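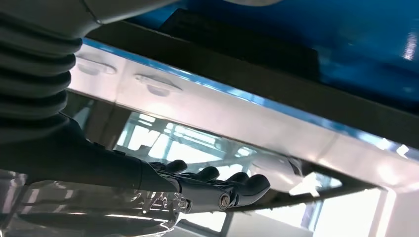 Benedikt Hollenstein objected to the first draft of this call on the grounds that it asked for "good tasters", and good tasters, he wrote, are the wrong people for a threshold study. The wording has been changed accordingly. Ordinary noses are wanted.

## Call for participants: bitterness thresholds in stored olive oil

Plumia is recruiting adults for a sensory study of olive oils kept under different household conditions. The study measures the lowest level at which a person can reliably tell a fresh oil from one that has begun to turn rancid. Training in tasting is not required, and people who have sat on an accredited oil panel in the past five years cannot take part.

**Reference:** 2931
**Places:** 200
**Applications close:** February 2023

### What is involved

Each participant attends four sessions of 90 minutes. In each session you will receive sets of three covered glasses, two holding the same oil and one holding a different oil, and you will mark the odd one on a paper form. Guessing is allowed and expected; a blank answer is not usable. Samples are served at 28 °C in blue glass so that colour gives nothing away.

You may spit or swallow. Water, plain bread and slices of green apple are provided between sets.

One session includes a short smell test with no tasting. It is not always the first session, and the order differs between participants.

### Who can apply

- Aged 18 to 70
- Able to attend all four sessions within six weeks
- Non-smoker, or able to refrain for two hours beforehand
- No allergy to olives, wheat or apple
- No lasting loss of smell after illness — a mild or passing loss should be declared on the form and will be assessed case by case

Please do not wear perfume, aftershave or scented hand cream on the day. Coffee and mint should be avoided for one hour before arrival.

### The oils

Three oils are used, coded Firka, Eze and Jollard. The codes say nothing about origin or price. All were pressed in October from a single harvest and divided between tins, clear bottles and dark bottles. Storage conditions are disclosed to participants only after the final session.

### Payment

Participants receive 400 francs on completion. Anyone who withdraws is paid for the sessions attended, at an equal rate per session. Travel is not reimbursed.

### How to apply

Request the two-page form by post or at the Plumia reception desk, quoting the reference above. Return it signed, marked for the attention of Ermanno Longo. Applicants will be told the outcome in writing. Those not offered a place go on a reserve list unless they ask to be removed.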